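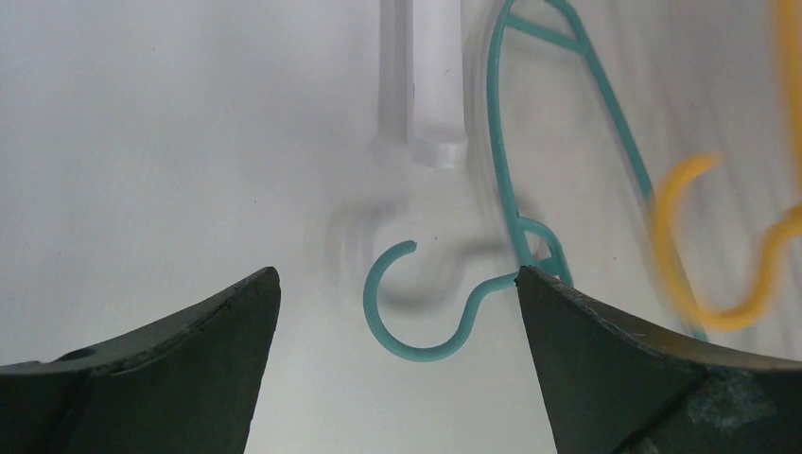

A teal hanger hook right between the gripper's two fingers.

Hi! I'm Nele Seidel, and I help run a robot club for kids called Utimness. We meet in a room that smells like pencil shavings, and since August we've been working on a project that sounds super easy. We want a robot to hang up clothes hangers. No shirts yet, just the hangers!

I bet you can do it without even looking. Your hand finds the hook, your arm lifts it up, and on it goes. But your brain is doing a lot of work you never notice. A robot needs to learn every bit of it, and that's the part our club loves.

Our setup has two robot arms, a table and a little clothes rack. Each arm ends in a gripper, a kind of hand with only two fingers. Try it yourself! Pinch your thumb and one finger together and pick up a pencil that way. Now try to turn it around without dropping it. Tricky, right?

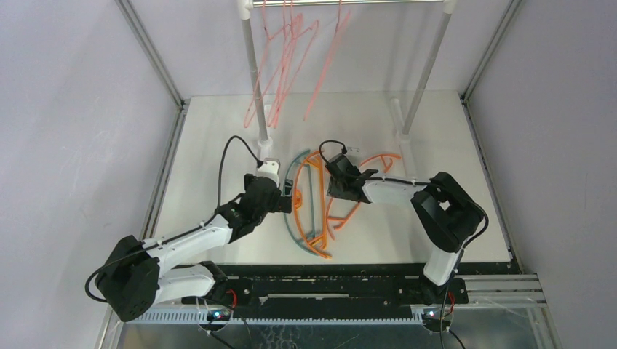
Four pink hangers on the rack, three more on the table between the arms.

So how does a robot learn this? We show it. One of us moves the arms through the whole job while the computer saves every move and everything the cameras see. We call one try a "demo." Higinio has the steadiest hands in the club, and he once did 56 demos before snack time - his fingers were so tired he ate his crackers with his elbows on the table.

You need lots of demos. After just 8 of them, our robot mostly waved at the rack. After 50 it got a lot braver, and a lot more hangers hit the floor. 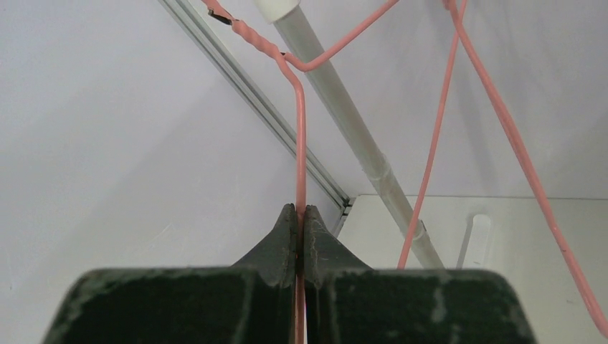 Got it! Pink wire pinched between the fingertips.

Grabbing a thin wire is a small target for two pointy fingers. If the gripper closes a tiny bit too far left or right, it grabs air. That's why we like having a camera close to the fingers. It gets a great view of the wire, a bit like having an eye on your wrist (weird, but handy!).

Then there are tangles. Apolline calls them hanger spaghetti. Hooks love to catch on other hooks, and when you pull one hanger, its friends may come along for the ride.
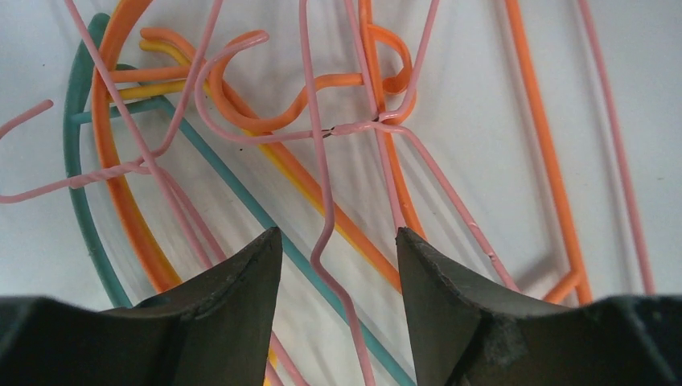
Hanger spaghetti in pink, orange, teal and yellow.

Want to think like a robot? Pick one color in that pile and follow it with your finger. Which wire would you pull first? Our club argued over that for a whole afternoon. I'd go for the orange ones, but Apolline says pink, and we still haven't settled it.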